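Traian Crăciun has specified serviceware for the cafeteria at Wendevville for nine years. His current job is replacing the trays, and he describes the selection in terms of rim height and base finish.

"A glossy base looks good in a catalog," Crăciun said. "A tumbler slides on it. We wanted a matte base and a raised rim, and we wanted rounded corners for the dish racks."

He tested 14 trays from two suppliers, Texier and Udia. Each was loaded with a single tumbler near the far rim and tilted by hand until the tumbler moved. The angle was noted to the nearest degree. Most moved at around 10 degrees.

"The far rim is where people set a drink down, so we test there," he said. "The middle tells you very little."

Color was settled separately. Blue trays and blue tumblers were kept together as one set.

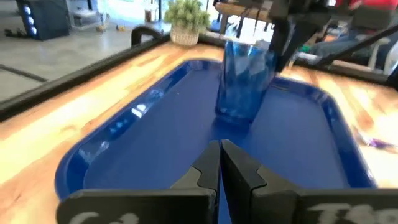 Tumblers with a thick bottom did better in the tilt test, Crăciun said, and the narrow base mattered less than he had expected. He has ordered 704 trays. Delivery is due in May, and the old stock will stay in use at the second counter until the racks are changed.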